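Mestport Home & Garden Forum > Decorating > Paint and Colour

Lavender-grey in a north-facing back bedroom, am I mad?

pebbledash_pam
25 April 2023
Hello all! Finally got the keys to our terrace on Yule Road and I'm already knee deep in tester pots. The back bedroom faces north, one window, and we want it as a sewing room slash spare room. I've fallen completely in love with a pale grey that has a drop of lavender in it (Gretance, the trade range, they mix it while you wait). On the card it's gorgeous. My sister says it'll look like the inside of a fridge by November. The floor is old pine boards, quite orange, and there'll be a big wooden cutting table along the long wall.

Has anyone lived with a colour like this? I'd love to hear from people who like it as well as people who don't!

tommo_emulsion
I'm with your sister, sorry. North light is blue light and you're putting a blue-leaning colour in it. We did ours in something very close and repainted it inside 18 months. Go warm. A creamy white or a soft pink plaster colour will do far more for you in there.

GreenDoorGail
Oh I completely disagree with tommo! I've got a pale lilac-grey in my north-facing landing and it's my favourite bit of the house. It goes a lovely smoky colour at teatime and then when the lamps go on it's soft and a bit old-fashioned. The trick is to stop fighting the light. A cream in a dark room just goes dingy, I've had that in two houses now and both times it looked like a smoker had lived there.

tommo_emulsion
A landing is a place you walk through, Gail. She's going to be sitting in this one threading needles.

GreenDoorGail
I sit on my landing! There's a chair and everything.

pebbledash_pam
Ha, I want to see this landing now. Tommo, what was the floor in yours? Ours was carpeted when we moved in and I've only just had it up, so I'm wondering how much the boards will change things.

tommo_emulsion
Grey carpet, white woodwork. Fair point, there was nothing warm in there at all.

marrowfat
That'll be your problem then. Grey on grey on white in a north room, I'd have repainted too. Orange pine sits nearly opposite that bluey lilac on the colour wheel, so each one makes the other look stronger. Whether you like that is another matter. With very orange boards the walls can look more purple than you bargained for, so test it down by the skirting, right up against the wood. Everyone paints their square at eye level in the middle of the wall and then gets a shock.

Also paint it on lining paper and leave a white border round it. Move it about for a few days, morning and evening, with the big light on and off.

pebbledash_pam
Right by the skirting, brilliant, I'd never have thought of that. Lining paper bought this morning. I've got 5 pots on the go (don't tell my husband) and 3 of them are so alike I've had to write on the lids.

Starix62
Went on one of Florencio Miranda's evening classes at the Mestport Institute, back when they ran them, and he spent an entire session on greys. What stuck with me is that you should hold the grey next to a plain sheet of printer paper. You'll see straight away if it's going green, blue or purple. I've done it with every tin since and it has saved me from two very minty hallways.

His other thing was bulbs. Change the bulb before you change the paint. A warm white bulb takes the chill off nearly any of these colours, and a cool daylight one will make even magnolia look like a dentist's.

marrowfat
Second the bulb thing. Although for sewing you do want a decent daylight lamp at the table, so maybe warm overhead and the daylight one on a clamp where you work?

pebbledash_pam
That's what I had in mind! There's a socket right there as well. Does sheen make much odds? The man at the counter was very keen on me having eggshell.

tommo_emulsion
Matt. On old terrace plaster eggshell will show you every lump, especially with the window side-on to the wall. I'll fight anyone on this one.

GreenDoorGail
No fight from me, he's right. Dead flat on the walls, eggshell on the woodwork. And please consider doing the skirting the same colour as the walls, it makes a small room feel so much calmer and you lose that stripe all the way round.

tommo_emulsion
And there you've lost me again. White skirting, crisp line, job done.

Starix62
Same colour skirting every time. Come on tommo, live a little!

hazel_on_the_hill
Joining in to cheer for the lavender. I love these colours with wood, they can look so fresh next to it. Two for you to look at, Pam, pale lavender-grey on three sides with wood grain in the middle:

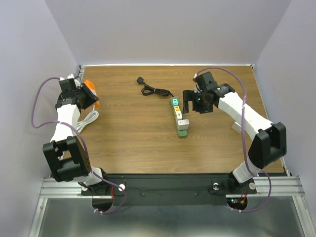
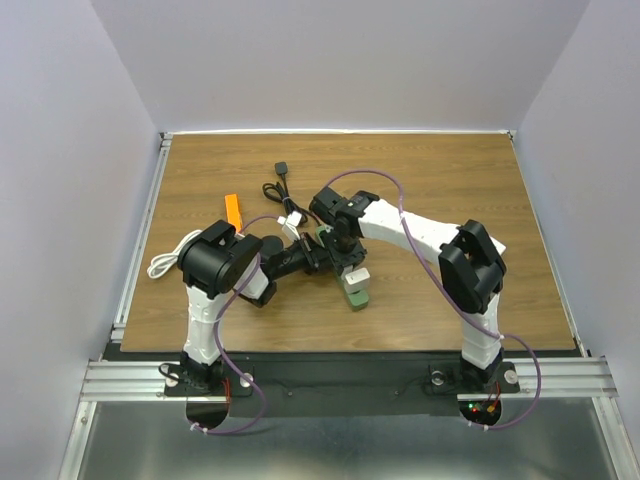

Wood-grain top and pale lavender-grey walls, in both.

pebbledash_pam
Ooh thank you Hazel! Yes, that's very much the family of colour I'm after. It does look nice with the grain.

marrowfat
Worth remembering that photos are hopeless for judging the exact shade, every screen shows it differently. Good for the general idea though. I'd still want to see yours against those boards, orange pine is a different animal from a browner wood.

tommo_emulsion
I'll admit it's less gloomy than mine was. Still wouldn't have it with a north window. If you're set on it, ask them to mix it at half strength and try that next to the full one.

pebbledash_pam
Didn't know you could ask for half strength! That's tomorrow morning sorted, back to the counter with my list. Lining paper is up by the skirting as we speak and so far I'm leaning towards the second palest, which by lamplight is just lovely — a bit like the inside of a mussel shell.

GreenDoorGail
Mussel shell!! Do it. And did you decide about the ceiling? Mine is the wall colour carried straight over the top and I'd never go back.

tommo_emulsion
White ceiling, Pam. Please.

pebbledash_pam
I'll do the walls first and then come back and let you two argue about the ceiling. Will post some photos once there's a first coat on.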